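로봇팔을 이용한 블록 삽입·분리 작업 프로젝트 최종 보고서
읽는 시간 4분

팀 톨사이드(Tollside) / 로봇공학 종합설계 수업

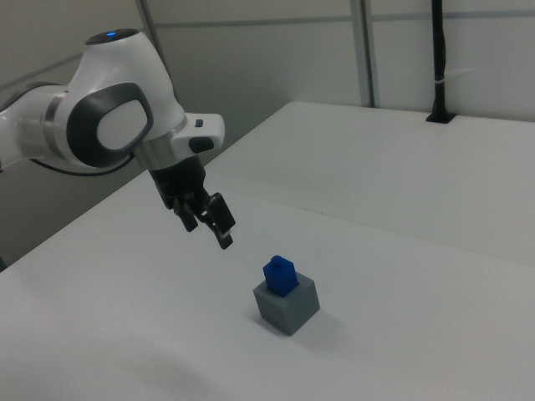
중간 발표가 끝나고 질의 시간에 처음 나온 말은, 블록을 끼우는 동작은 좌표만 정확히 주면 되는데 굳이 한 학기를 쓸 주제냐는 것이었다. 그 자리에서는 제대로 답하지 못했다. 이 보고서의 3장과 4장이 그 질문에 대한 답에 해당한다.

1. 과제 개요
회색 정육면체의 윗면에 파란 직육면체 블록이 꽂혀 있다. 로봇팔은 블록 위쪽의 작은 손잡이를 잡아 위로 뽑고, 옆자리에 내려놓은 뒤 다시 집어 원래 자리에 끼운다. 여기까지를 1회로 친다. 수업에서 정한 조건은 한 회를 40초 안에 마칠 것, 그리고 사람이 중간에 손을 대지 않을 것이었다.

2. 장비와 프로그램
로봇팔과 두 손가락 그리퍼는 실습실 장비를 그대로 사용하였다. 블록과 정육면체는 학교 공작실에서 출력했다. 동작 순서를 짜는 프로그램은 작년 팀이 만든 Rikach를 받아서 고쳤고, 기록 저장 부분은 새로 작성하여 Lustby라는 이름을 붙였다. Rikach는 설명서가 거의 없어서 함수 이름을 정리하는 데만 2주 가까이 걸렸다. 원본과 수정본의 차이는 부록 A에 정리하였다.

3. 진행 과정
3.1 위치 지정
처음에는 티칭으로 저장한 점만 따라가게 하였다. 정육면체를 손으로 다시 놓으면 위치가 조금씩 달라졌고, 그 상태로는 블록이 구멍 가장자리에 걸렸다. 작업대에 위치 표시를 하는 방법도 논의했지만 조건을 너무 쉽게 만든다고 판단해 쓰지 않았다.

3.2 탐색 동작 추가
블록이 가장자리에 닿으면 누르는 힘을 줄이고 작은 나선을 그리며 구멍을 찾도록 바꾸었다. 나선 간격이 넓으면 구멍을 지나치고, 좁으면 제한 시간을 넘긴다. 간격 값은 4월 내내 조정하였다. 최종 값은 부록 B의 표에 있다.

3.3 잡는 높이
손잡이가 짧아서 잡는 높이도 문제가 되었다. 낮게 내려가면 손가락 끝이 블록 윗면에 부딪히고, 높으면 들어 올리는 도중에 블록이 기울었다. 블록이 기운 채로 끼우기에 들어가면 탐색 동작으로도 해결되지 않는다. 그래서 들어 올린 직후 잠깐 멈추고 손가락 간격을 다시 읽는 단계를 넣었다. 간격이 기준을 벗어나면 내려놓고 다시 잡는다.

4. 시험 결과
최종 설정으로 130회를 연속 시험하였다. 그중 실패는 3회였다. 세 번 모두 다시 잡기를 한 다음의 끼우기 단계에서 발생했다. 뽑기 단계의 실패는 없었다. 제한 시간을 넘긴 경우도 실패에 포함하였다.
탐색 동작을 끄고 같은 시험을 하려 했으나 초반부터 걸림이 반복되어 블록 손상을 우려해 중단하였다. 따라서 두 방식의 성공률을 수치로 비교하지는 못했다. 다만 좌표만으로 충분하지 않다는 점은 중단 전까지의 기록에서 확인할 수 있다.

5. 한계
구멍과 블록의 모양이 한 종류뿐이다. 정육면체가 크게 돌아간 경우는 다루지 않았다. 블록을 오래 쓰면서 모서리가 닳은 것도 결과에 영향을 주었을 수 있는데, 치수를 주기적으로 재지 않아 확인할 자료가 없다. 다음 팀은 시험 전후로 블록 치수를 기록해 두기를 권한다.

6. 이후 계획
교내 경진대회인 오르트너(Ortner) 대회의 조립 부문에 같은 구성으로 참가할 예정이다. 대회 규정에서는 블록을 시작 직전에 배치하므로 정육면체의 방향을 읽는 기능이 먼저 필요하다. Lustby의 기록 파일 형식은 그때까지 바꾸지 않기로 하였다.

부록 A. Rikach 수정 내역 (별도 파일)
부록 B. 나선 간격 및 누르는 힘 설정표 (별도 파일)

최종 수정: 6월
문의: 팀 톨사이드 | © 팀 톨사이드 | 맨 위로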